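Vikholm Are Loud Again, and Slower

We use cookies to keep the site running and to remember what you've read. By staying on this page you agree to our cookie policy. Accept / Manage settings

The kettle in the rehearsal room is older than the drummer. Inger Zoëga says so twice while she waits for it to boil, then forgets to make the tea. It's ten in the morning, which for a doom band is the middle of the night, and she's been up since five writing out bass parts by hand.

Vikholm have a new record. Goh, their fourth. Six songs, 58 minutes, no intro, no outro, no acoustic bit in the middle to let you catch your breath. Out in May on Brindside, the label that put out the first two and then didn't put out the third. We'll get to that.

First the sound. If you only know the band from the early stuff, the mid-tempo gallop and the harmonized leads, Goh is going to feel like walking into the wrong room. The opener takes its time. Four minutes of one chord, more or less, let go and struck again, with the feedback folding over on itself before the drums come in. And when they come in they're behind the beat. Way behind. You keep leaning forward to meet the snare and it's never there yet.

"People think slow is easy," Zoëga says. "Play it. Play it for an hour and don't rush. Your arms want to go home."

She plays guitar and sings, and on this one she plays most of the bass too. The old bassist left halfway through the demos. No fight, a new baby and a job up north. They auditioned two people, liked both, hired neither. So she borrowed a short-scale bass with dead strings on it and never changed the strings. That's the low end you hear on Goh. Dull, thick, kind of woody. A lot of doom bass is all fuzz and no note. Here you can hear the note.

THE THIRD RECORD

Ok. The third record. Fans call it the gray one, the band doesn't call it anything. They made it in a proper studio with a click track and a producer who wanted choruses. It has choruses. Some of them are good! The second track still gets a cheer live. But the guitars were recorded in layers, so many layers that nothing has an edge anymore, and Zoëga's voice got tuned in places where it didn't need any help.

Brindside passed. The band put it out themselves, sold it off the merch table and toured it for a year and a bit. By the end they were playing three songs from it, then one.

"I don't hate it," she says. "I was not in the room, that's all. I was there every day and I was not in the room."

Does she listen to it? No. Does she listen to any of them? Also no. She listens to church organ music and a tape of her uncle's dance band.

You can hear the organ, by the way. Not an actual organ, there are no keys on Goh at all. But the way the chords move, the top voice holding while the bottom one steps down under it. Third song especially. It does this long descent that should land and doesn't, it goes round again a half step lower, and by the third pass you've lost track of where home was. Best thing they've recorded. I'd put it up against anything in the genre from the last few years and I've heard most of it. 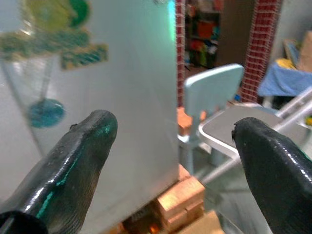 HOW THEY MADE IT

Live, in the rehearsal room, all at once. Drums in the corner, amps facing the wall, vocals later. They rented mics, borrowed a tape machine and did the whole thing over 24 nights, starting late so the upholstery shop next door would be closed. Most nights they got nothing. They'd play one song through three times, and if the third wasn't it they went home.

The main amp is an Ellex. You don't see many. It's a combo, heavy as a stove, meant for dance halls, and it has one sound. Zoëga found it through a cousin. It hums. There's a hum all over Goh, you notice it in the gaps, and after a couple of songs you start to miss it when the riff covers it up. They tried to get rid of it for a week. Then the drummer pointed out that it was nearly in tune with the closer, so they tuned the closer to it.

Which is why the last song sits in that weird spot between two keys. Good luck playing along at home.

The drums deserve a paragrpah. Tiny kit, big cymbals, and a kick that sounds like someone dropping a sack of flour off a truck. No triggers, no samples. There's a fill about nine minutes into the title track where he clearly starts on the wrong hand, gets lost, and comes out the far end a beat late. Everyone waits for him. They kept it. On the gray one that would have been fixed before lunch.

THE VOICE

She used to growl all the time. Now maybe a third of it. The rest is a flat, open, almost spoken kind of singing, low in her range, no vibrato. It'll put some people off. It put me off for two listens. Then track five, where she holds one word over a riff that's falling apart underneath her, and when the growl comes back you get why she'd been saving it.

The lyrics are about a farm being sold. All six songs. She won't say whose. There's a line about counting fence posts from a moving car, and another about a dog who keeps going back to the old gate. No dragons, no plague pits. I asked if the label was worried about that.

"They asked if there was a snow scene for the cover," she says. "I said there is mud."

The cover is mud.

WHAT DOESN'T WORK

Track two is too long. It's a good seven minute song that runs eleven, and the last stretch is the same riff with the gain turned up. Live it'll probably flatten the place. On headphones on a bus, less so.

And the vocals could be louder. I know, doom record, vocals in the fog, tradition. But when the words are this plain you want to catch them, and on my first pass I was reading along with the sheet like a kid in choir. The vinyl mix is supposed to be a bit clearer. I've only had the files.

ON THE ROAD

They're going out in May, small rooms, Goh front to back and then one old song if the curfew allows. A new bassist is coming along, who's been told to leave the dead strings on. The Ellex is coming too, in its own blanket. They played a warm-up at the back of a bar for around 40 people and, going by the phone recording she played me, it was brutal. Half the crowd talked through the first chord. Then the drums came in and you can hear the talking stop.

Zoëga was nervous, she says. First time in years. She broke a string in song one and played the rest of the set on five, and had to find new shapes for everything on the spot. A couple of those shapes she's keeping.

She finally makes the tea, by the way. Nearly noon. The drummer turns up with a bag of rolls and one shoe untied, sits down behind the kit with his coat still on, and starts tapping the hi-hat with a butter knife while she hunts for her cable. They've got the title track to run before the upholstery guy comes back from his lunch, and it's nineteen minutes long, so I get my bag and go stand in the hall to listen.

Goh is out in May on Brindside, on vinyl, tape and download.

Get the newsletter! New reviews, interviews and tour dates in your inbox every other week. Enter your email address to sign up. Unsubscribe any time.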